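Filed under: Laundry & Linens / Does It Work?

Vinegar, salt and other things people put in the wash

By Jacqueline Bodin

I keep getting sent the one about salt. A handful in the first wash is supposed to "lock" the dye in a new dark cloth. I tried it in January on two navy dish towels from the same pack, one with salt and one without, and the rinse water came out the same murky blue both times. If a towel is going to bleed, wash it by itself in cold water until it quits. Salt belongs on the potatoes.

Vinegar gets more credit than it deserves too. A splash in the rinse may help with stiff towels if your water is hard. Mine smelled like a pickle jar until they dried, and felt no softer than the ones I shook out hard before hanging. Never put it in with bleach, whatever the video says.

Fabric softener on kitchen towels: skip it. They feel lovely and push the water around the counter.

Freezing a smelly dishcloth does very little that I can detect. It thaws and smells again. Wash it hot if the label allows, then spread it out to dry instead of wadding it over the faucet.

As for folding, I don't believe any method saves half a drawer. Thirds lengthwise, then in half, and put the clean ones at the back. If the bottom edge bunches, your towel probably shrank unevenly, and no amount of tugging will square it up.

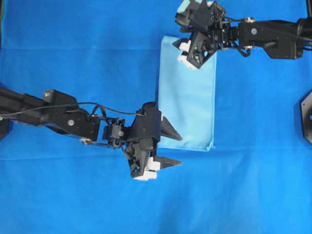

AUBERT, 30th March – I went back to the salt test after several of you wrote in to say I hadn't used enough. I used a full cup this time. Same murky water, plus grit in the door seal.

Comments (2)

Sulastri Sutanto: My mother swore by salt and her blues never ran. They were also 20 years old, so you may have a point.

stamness_4: Does the shaking thing work on bath towels? Mine come off the line like plywood.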